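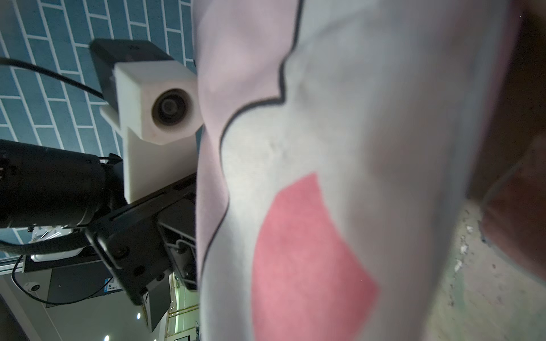 Cloth for the new flag, close up. See item 7.

WARKHOLM LAKE ASSOCIATION
Minutes of the March meeting
Held in the back room of the Grange hall, 7:00 p.m. by the notice, 7:20 p.m. by the clock

Presiding: Taner Gezer
Minutes: the secretary, who was out of the room when the job was handed out two years ago
Quorum: yes, once the people in the parking lot were asked to come in

1. Minutes of the last meeting
Read and approved with one correction. Where the minutes said the discussion of the boat ramp was "lively," the word is now "long." A second correction was offered by the same member, to remove his name from the remark about the ramp. The chair asked whether he had made the remark. He had. It stays.

2. Money
The general account stands at $2,423. Dues are $70 a household, same as last year, and are owed by the time the docks go in. The chair asked that checks be made out to the association and not to him personally, as the bank has begun to take an interest. Four households have not paid for last year. Letters will go out. Two of the four were present and said they had not received any letters, and were told that was because the letters had not gone out.

The insurance bill went up again. The agent's explanation was read aloud and did not help.

3. The dam
The spillway boards need replacing before summer. We have two bids. Darnent Marine wants $4,000 and would start in May. Kramer & Sons would do it for less but could not say how much less, or when, and the bid was written on the back of a receipt for bait. Several members spoke well of Kramer. Several members are related to Kramer.

Moved and seconded to accept the Darnent bid, with the money above what we have in the general account to come out of the dam reserve, where it has been sitting for exactly this purpose. A member asked why we have a dam reserve if we are going to spend it on the dam. The chair let the question hang for a while and then called the vote. Carried, three opposed.

Old boards are free to anyone who wants to haul them. They are heavy and they smell. Seven people want them.

4. Water level
The north shore would like the lake two inches higher. The south shore would like it two inches lower. Both sides brought photographs. It was proposed that the level be left where it is, on the grounds that everyone is equally unhappy with it. Carried. The photographs were returned to their owners.

The gauge on the pump house is to be repainted, as the numbers have faded between 3 and 5 and people have been filling in the rest from their feelings.

5. Weeds
The state form for treating the milfoil is 11 pages and wants the surface area of the lake in acres. Our own sign at the ramp says 354. The county map gives a smaller figure. The chair was in favor of using the county's number, since treatment is priced by the acre. Members living near the sign were attached to theirs. The form will go in with the county's number and the sign will be left alone.

Hand pulling will start when the water is warm enough to stand in. Bring a rake and your own bucket. Last year's buckets have not come back, and the secretary has been asked to record that the green one was a wedding present.

6. Quiet hours
Still 10:00 p.m. A motion to move them to 9:00 p.m. was made by the east cove. A motion to move them to 11:00 p.m. was made by the renters at the Grondberg place, who have no vote but were allowed to finish their sentence. Neither motion got a second. The chair reminded everybody that quiet hours cover leaf blowers, and looked at no one in particular for some time.

On fireworks, the rule has not changed. The rule has never been followed either, and a show of hands suggested it would not be this year.

7. The flag
The old regatta flag was retired in the fall, after the pole incident. Cloth for the new one was passed around: white and pale pink with a wavy black line between, and a red-pink patch. Comments were that it was cheerful, that it was a bit much, and that it would show up well against trees. The question of what the patch stands for was put to the sewing group, who said it stands for the fact that they are doing this for nothing. The chair thanked them at once.

It will need ironing. Hem and grommets to be finished before the regatta. The budget for thread was raised from nothing to twelve dollars.

8. Regatta
Same course as last year, going the other way around, so that the pontoon boats meet the wind first and get it over with. Canoes start at 9:00 a.m. Anything with a motor waits until noon. The homemade class is back, with the condition that entries must float at the start. There was talk of requiring them to float at the finish too, but this was felt to be against the spirit of the class.

Potato salad is closed. We have enough people signed up for potato salad. We have one person signed up for everything else, and she would like a word with the rest of you.

9. Geese
Tabled at the December meeting. Tabled again. A member who has spoken on geese at every meeting since he moved here asked for five minutes and was given two. He used nine. He now favors a border collie, on a part-time basis. No one has a border collie. He was invited to look into it and report back, and seemed pleased.

10. Other business
The key to the pump house is missing. Whoever has it probably does not know they have it, so please check the drawer where you keep keys like that.

The lost life jacket, child's medium, orange, is still hanging on the nail by the ramp.

The hall would like us to stack the chairs in sixes and not eights. An eight came down on someone from the garden club.

Taner Gezer said he would serve one more year as chair and that this time he meant it. He was reelected before he had finished. The secretary was reelected too, having stayed in the room, which made no difference.

Adjourned 9:05 p.m. Cookies were gone by item 4.

Next meeting when the docks are in, same room. Bring your own mug.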